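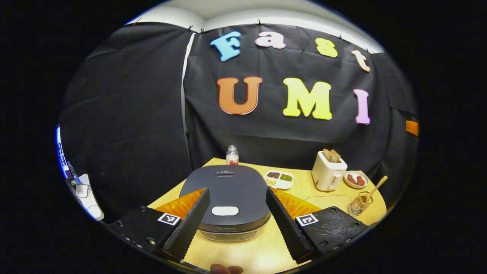
Foam letters on black cloth: "Fast" over "UMI"

Handout 4: Spin columns and bead cleanups for DNA

Welcome back! Last time we talked about breaking cells open and why the soup you end up with is such an unfriendly place for DNA. Now we get to the part where we pull the DNA out of that soup and leave the rest behind. Please read this through before the practical, even if you have used a column before, as a few of the habits people pick up in other labs are going to cause you trouble with our buffers.

1. What makes DNA stick to silica

In plain water, DNA and silica want very little to do with each other. Both carry negative charge, and both are wrapped in a comfortable coat of water molecules. What changes things is a high concentration of a chaotropic salt, usually guanidine hydrochloride or guanidine thiocyanate. The salt ties up the water, screens the charges, and lets the DNA settle onto the silica surface. Alcohol in the binding mix helps this along. Take the salt and alcohol away, give the DNA a little low-salt buffer, and it lets go again.

That is really the whole trick, and if you hold on to it you can work out most of the protocol on your own. Binding is salty and alcoholic, washing is mostly alcohol, and elution is nearly plain water - everything else is housekeeping.

2. The column method (Kunimar columns, shelf above the centrifuges)

Mix your cleared lysate with an equal volume of binding buffer, then add the ethanol and mix again by pipetting. Do it gently if you care about long fragments. You may see a few stringy bits at this point, and they are fine to load.

Load the mix onto the column, spin for one minute, and throw away what comes through, unless you are in the group that is checking for losses, in which case please label it and keep it on ice. Wash once with the guanidine wash and then 2 times with the ethanol wash. After the last wash, spin the empty column once more in a clean collection tube. I know it feels like a wasted spin, and every year a few of you skip it (I can always tell from the gels, where the samples float up out of the wells like little ghosts!).

For elution, put the column in a fresh tube, add 100 microliters of elution buffer right onto the middle of the membrane, let it sit for two minutes, and spin. Warm buffer helps with larger DNA. If you need a more concentrated sample you can go lower, but below 20 microliters the membrane may not get fully wet and you will lose more than you gain.

3. The bead method (Peser beads, in the fridge, never the freezer)

Bead cleanups use the same general idea of making DNA uncomfortable in solution, but in a different way. Here the crowding agent is polyethylene glycol together with sodium chloride, and the DNA comes down onto coated magnetic particles. The nice thing about beads is that you can choose, within reason, what size of DNA to keep. A higher ratio of bead solution to sample keeps shorter fragments, and a lower ratio lets them go. This is how we will get rid of primers after the PCR in Handout 6.

Let the beads come up to room temperature and mix them until the color is even all the way through. Cold bead solution is thick and pipettes badly, and since the ratio is what sets the size cutoff, a sloppy volume will show up in your result. Go slowly, and wipe the outside of the tip against the lip of the tube.

Wash on the magnet with freshly made 80 percent ethanol. Old ethanol takes up water from the air, and watery ethanol will carry off some of your DNA. Let the pellet dry until it loses its shine, but stop before it cracks. A cracked pellet can still be rescued with a longer soak in elution buffer, so don't throw it away in despair.

4. Reading your numbers

We will measure everything on the spectrophotometer in the Adeleke room. For clean DNA the 260/280 ratio should come out near 1.8. A low value suggests leftover protein or phenol. A low 260/230 ratio usually points to guanidine that was carried over, and then you should look back at your washes. Remember that the instrument can't tell DNA from RNA, so if you left out the RNase step your yield will look wonderful and mean very little.

Run a gel as well. We want a tight band high up the lane, and a smear reaching down below 2000 base pairs tells you that the DNA was sheared or that nucleases got there first.

5. Before the practical

Work out your bead volumes for ratios of 0.6 and 1.0, starting from a sample of 50 microliters, and bring them written in your notebook. Never let bleach touch any of the guanidine waste, as the two give off toxic gas. It goes in the bottle marked Cuvinow under the hood.

Further reading for this unit is on the June list, items 3 to 5.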